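Uniform Return and Fall Registration

The Jalach Youth Soccer League thanks all families for a successful spring season. A total of 342 players took part across the recreational divisions, and the league now turns to the return of equipment and to registration for the fall.

All league jerseys must be returned by the last Thursday in June. Jerseys should be washed in cold water and hung to dry, as the printed numbers crack in a hot dryer. Socks and shorts belong to the player and need not be returned. Returns will be accepted at the Stirnance Field equipment window until 7:30 p.m. A replacement fee applies to any jersey not received by the deadline.

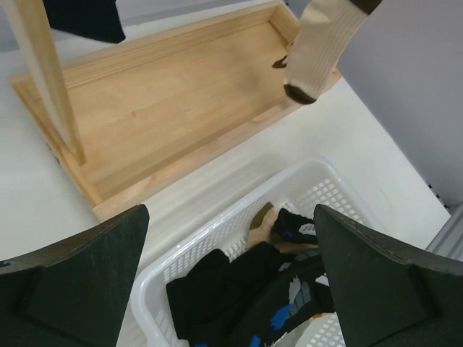
A light wood tray on a white tabletop.

Fall registration is open to players in kindergarten through eighth grade. Families who register before the end of June will be placed first, and later registrations will be placed on a waiting list once a division is full. The under-eight division is limited to 100 players this year. Requests to play with a particular friend will be considered in that division only - coaches are not able to grant them directly.

Returning players must submit a new medical release. Forms on file from the spring will not carry over. Financial assistance of up to 100 percent of the registration fee is available, and all applications are confidential.

Practice for the older divisions will move to Drevix Park while the lower field at Stirnance is reseeded. Parking at Drevix is limited, and families are asked to use the Jelínek Road entrance and to keep the fire lane clear at all times.

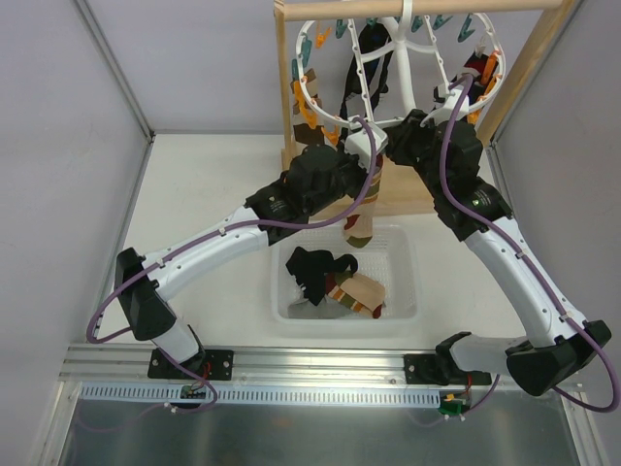 Byung-chul Yeom asked whether the move would change the start time for the under-twelve teams, as the evening light at Drevix goes early by October. The league has confirmed that those practices will begin at 5:15 p.m. for the full season.

Game schedules will be sent to coaches in August.

Recent Items
Spring Tournament Results
Referee Course for Ages 11 and Up
Field Closure and Weather Policy
Snack Stand Hours
Coach Background Check Renewal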